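**Notix asks buyers to price the sorting job before they price the robot**

FOLDALE, July. Notix, the buying co-op for small parts shops and repair counters, today released its planning notes for members who are thinking about a robot arm for sorting and putting away small stock. The short version: slow down.

Members have been getting a lot of sales calls this year. Most of the pitches come with a simulated demo, and most of the demos look good. Notix does not think a good demo is a reason to sign a purchase order.

The task that comes up most is a plain one. Pick up a battery, place it in the right section of a labeled tray, go back for the next item. It is dull work and a fair thing to want a machine for.
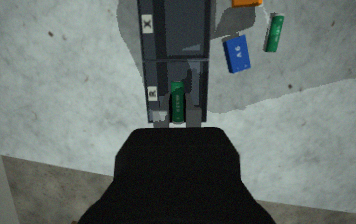 The trouble starts with the budget sheet. In the quotes Notix reviewed, the arm and gripper made up 60 percent of what a member would spend by the end of the first year. The rest was scattered across setup, software fees, spare finger pads, floor space and staff time. Several of those lines were missing from the first quote and showed up only when a member asked.

Notix wants members to ask sooner. The planning notes give 4 questions to send to any vendor in writing:

- What does the price leave out?
- Which of our own items has it handled, on real hardware, and how many tries did that take?
- Who comes when it stops, and what do we pay for the visit?
- What happens to the software if we skip a year of fees?

A vendor who can't answer the second one should be asked to come back later. Simulation has its uses, and Notix has no quarrel with engineers who test that way. A rendered battery does not have a torn wrapper or a sticky price tag, though, and a member's stock room has plenty of both.

Storage is the other line that gets guessed at. Trays with open tops are one kind of job. Drawers are another, and a quote for the first should not be read as a quote for the second.
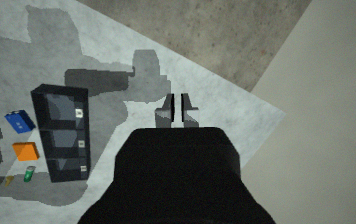

Lozano, the integrator that has offered Notix members a group rate, has agreed to price tray work and drawer work separately. Notix welcomes that. It has not endorsed the Lozano package and will not do so on the strength of a discount. The group rate needs 10 shops to sign, and members should feel no pressure to be one of them.

The co-op also looked at Listum, a planning tool that works out a payback date from hours saved. The math is fine. The hours are whatever the buyer types in, and sales reps tend to suggest generous ones. Notix advises members to time the job by hand for 3 weeks first, including the slow days, and use that figure.
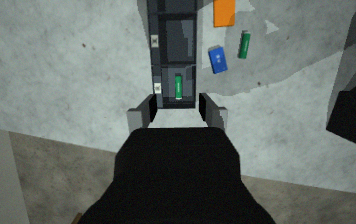

Shops that still like the numbers after that should rent before they buy, and should keep the rental invoice next to the purchase quote when they decide. Shops that don't like the numbers have saved themselves some money.

The planning notes and a blank budget sheet are free to members at the Foldale office. Non-members may request a copy at the front desk. Vendors who wish to respond to the notes may do so in writing, with prices.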